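Eduardo Figueiredo lleva el pelo mojado y pide perdón por el retraso. La jornada de puertas abiertas de Volteo tenía que empezar a las diez y son casi las once menos cuarto. En la sala hay café, folletos y un cartel que promete «la casa que se recoge sola». Le pregunto si se cree el cartel. «Lo escribió marketing», responde. «Yo habría puesto algo más modesto, pero entonces no habría venido usted.»

Figueiredo dirige las pruebas de Trelleck, el programa con el que la empresa quiere enseñar a un robot doméstico a retirar la basura de una mesa. No a fregar, no a cocinar. Retirar la basura de una mesa. Llevan en ello desde julio y lo que se ve el día de la visita es a una persona con una pinza en la mano, repitiendo el gesto de coger un envase y llevarlo al cubo. El robot, me explican, vendrá después.

«La gente espera un androide y se encuentra a un señor con una herramienta», admite. «Lo entiendo. Pero si no grabas cómo se hace, no hay nada que aprender.» Según sus cuentas, para esta tarea han reunido 900 demostraciones, de las que 800 se consideran aprovechables. Le pregunto quién decide cuáles valen. «Nosotros.» ¿Y con qué criterio? «Que el objeto acabe en el cubo y que el movimiento sea limpio.» Cuando insisto en lo de limpio, se ríe y dice que eso se discute mucho los lunes.

La demostración se hace en una cocina. Los visitantes pasamos de cuatro en cuatro y nos piden que no toquemos nada. A mi lado, una señora pregunta si también separa el papel del plástico. No, todavía no.
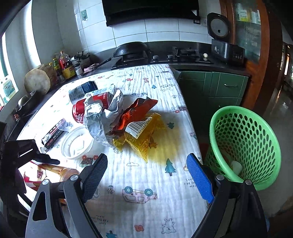 La pinza de mano, abierta ante los envases que hay que retirar de la mesa. A la derecha, la papelera verde.

Me quedo mirando los residuos, que son lo mejor pensado de la visita. Una lata roja tumbada y medio envuelta en papel de aluminio arrugado no es un objeto fácil, y una bolsa translúcida con otro envoltorio encima tampoco. «El aluminio es un horror», confirma Figueiredo. «Cambia de forma cada vez que lo aprietas. Y la bolsa deja pasar la luz, así que la cámara ve el mantel a través de ella.» El mantel, además, está lleno de dibujitos de coches y osos. Pregunto si es deliberado. «Los manteles de la gente tienen dibujos», dice, y por una vez la respuesta me convence.

Menos me convencen las cifras del folleto. Volteo anuncia un 83 por ciento de acierto. ¿De qué? «De objetos recogidos al primer intento, en nuestro brazo de laboratorio.» ¿En cocinas que el sistema no había visto? Figueiredo tarda en contestar. «En cocinas parecidas.» ¿Cuántas? «Más de 20.» ¿Y en una completamente distinta? «Baja.» No quiere decir cuánto. Promete un informe, sin fecha.

Le planteo la objeción que cualquiera haría en su casa: recoger una mesa así me lleva menos de un minuto y no necesito que nadie me grabe. No se ofende. Habla de personas mayores, de gente con poca movilidad en las manos, de residencias. Cuando le pregunto si alguna residencia lo ha probado, menciona conversaciones con Gusent, que gestiona varios centros. Conversaciones, repite, como si temiera que yo apuntara otra palabra.

También sale el nombre de Calado, la competencia, que el año pasado enseñó un vídeo de un robot poniendo un lavavajillas entero. «Muy bonito», dice Figueiredo. «Pregúnteles cuántas tomas hicieron.» Le pregunto cuántas tomas harían ellos para un vídeo así. «Bastantes», concede. Al menos hoy no han puesto ninguno.

Lo que sigo sin ver claro es el salto. Una mano humana que sostiene una pinza sabe ya lo que es una tapa de plástico y lo que es el cartón aplastado que tiene al lado; sabe también que la caja del borde quizá no sea basura. Se lo digo. «Esa es la pregunta buena», contesta, «porque el sistema aprende el gesto mucho antes que el criterio. Si le dejas unas llaves entre los envoltorios, hoy no le garantizo lo que haría con ellas.» ¿Lo pone en el folleto? «No.»

A la salida reparten bolsas de tela con el logotipo. Le pregunto a Figueiredo cuándo podrá comprarse el aparato y cuánto costará. De lo segundo no habla. Sobre lo primero dice que él, personalmente, no haría hueco todavía en la cocina, y se va a recibir al siguiente grupo.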